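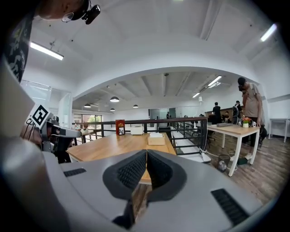 The honey-coloured table up by the railing, with the tissues within reach.

8/29/26. Spent a good while at the long-suffering table today, and I do still love it up there, with the white beams overhead. Zdeňka wants the Storkholm samples laid out here from now on, all 38 of them, which is fine by me so long as we leave a clear strip on the railing side (I dropped one down the stairs in April!). Yakubu is bringing 6 more trays. Must ask him about labels.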